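### 3.2 Package color and shelf recall

Shoppers in the second group were given a list of 14 snack products and asked to name the ones they had bought in the past month. Recall was higher for brands that had kept the same main color since the previous December. Keogh and Lynch reported a similar result for breakfast foods, although their sample was drawn from one town only. We did not ask about price in this part of the survey.

Brightly printed packages (Figure 2) were grouped by main color before coding, and small text was left out of the scheme.

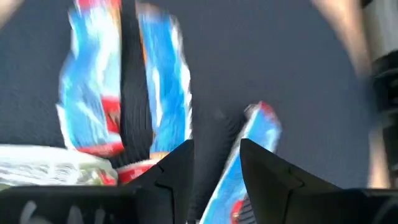
**Figure 2.** Brightly printed packages on a dark gray surface.

Answers that named a store and no brand were coded as missing. Respondents over 60 gave more of these answers, and their results are reported separately in Section 3.3.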